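Getting old marks off a pale surface

This is the slow way, I'm afraid, but it's the one I keep coming back to when a light-colored surface has gone dull and gray in patches. 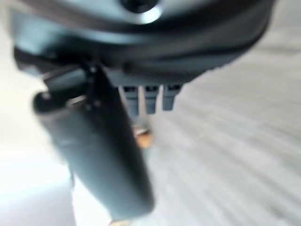 Anikó Bárány writes that she always starts with the strongest cleaner in the cupboard and gets it over with, and she wonders why anyone would bother with plain dish soap.

Well, Anikó, I used to do the same, and I ended up with a shiny spot at Wikgate that I had to look at all winter! So start gently. Put 500 ml of warm water in a bowl with a small squirt of dish soap, dip a soft cloth, and wring it out until it barely drips. Lay it over the mark and leave it for six minutes (put the kettle on). Then rub in small circles, going lightly, and rinse with clean water.

If a shadow is left, mix a little baking soda into a paste, try it in a corner first, and go over the mark again. Dry everything with an old towel before you put your things back.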